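Why Do Mugs Hang on a Tree?

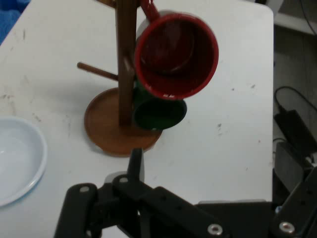 A red mug and a green mug hanging on a wooden mug tree.

Some trees grow apples. Some trees grow pears. And in some kitchens there is a small tree that has only mugs on it! It is called a mug tree, and today we will learn how it works.

What is a mug tree?

A mug tree is a stand for mugs. It has a post, and this is like the trunk of a real tree. From the post come pegs, and these are like the branches. At the bottom there is a base, and the base does the job of the roots. You put the handle of the mug over a peg, you let go slowly, and the mug hangs.

Look at the picture again. Can you find the peg on the left that has no mug? There is still place for one more friend of the red mug and the green mug.

Why does the mug not fall down?

The Earth pulls every thing down. This pull is called gravity. It pulls on you, on your shoes and also on the mug. But the handle of the mug is like a loop, and the peg goes through the loop. The mug wants to go down, and the peg says "stop, I am holding you."

On many mug trees the pegs point a little bit up. When a peg points up, the mug slides toward the post and stays there. If the peg would point down, the mug would slide the other way, and then, crash!

Why does the tree not fall over?

A mug is quite heavy when you compare it with a thin stick of wood. If all the mugs hang on one side, they pull the tree to this side. The base must be wide enough to hold against this pull. Many bases are round, so they can help in every direction.

You can feel this with your own body. Stand with your 2 feet close together and hold a heavy school bag far out to one side. It is hard! Now put your feet wide apart and try again. Your feet are now a wide base.

It is also a good idea to share the mugs between the sides. One mug on the left and one on the right, and the tree stands more calm.

Why do people hang mugs?

A mug that hangs does not need its own place on the table. Below the mugs there is only the base, so a small kitchen can hold more of them. Air can also move around a hanging mug, and this helps the last drops of water to dry after washing.

In the town of Istley lives a girl called Caroline Biwott, and she is 7 years old. She gave every person in her family one color and one peg. Her uncle Jabari Shirima always forgets his color and takes hers.

Try it yourself

You need a ball of soft clay, a pencil and a paper cup. Ask an adult to help you to make a handle from tape on the cup.

Press the clay on the table so it becomes flat like a pancake. Push the pencil into the side of a second ball of clay and put this ball on top. Let the pencil point a little bit up. Hang your cup on it.

Does it stand? Now make the bottom clay smaller and try again. How small can you make it before your tree falls?

New words

Peg: a short stick that holds something.
Base: the lowest part, on which a thing stands.
Gravity: the pull that brings things down to the ground.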